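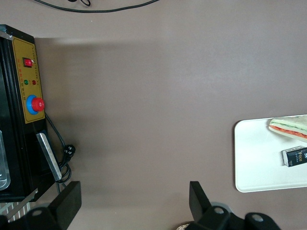
I have worked at the snack counter in Fuvumcombe for 11 years. This month, October 2020, we started to share the work with robot arms from Peluris. I want to write down what is different for us, a little at a time.

1/ The job is simple to explain. A customer orders, and the order goes on a white tray. Before, my hands did this for the whole shift. Now the arms are learning it, and I prepare the table and check the tray.

2/ At first I watched the gripper all the time. Now I mostly watch the tray. The sandwich has soft bread, so I care how it is held. The small boxes worry me less.
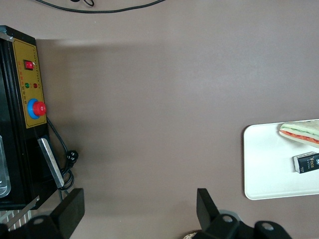
Sandwich and one small black box on the tray. The red stop button is on the left.

3/ The first thing we learned was the stop button. Thắng La from the evening shift asked that every person press it one time, also the cashier. I think it was a good idea. After that, people stood closer to the table and talked more.

4/ What I did not expect: the tidying. Each item needs its own place. If I put a bottle where the snack bags should be, I must correct it before we begin. I used to be fast and a little messy, and I miss that.
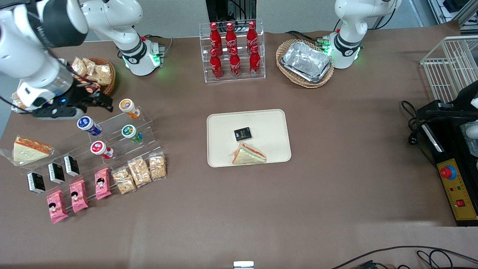

5/ About our hours. Doherty, our manager, promised that no one loses a shift before April. Two of us will train for ordering and stock. I asked for this in writing and we received it.

6/ My back feels better after 8 hours. My head is more tired. I will write again when we have finished 1000 trays.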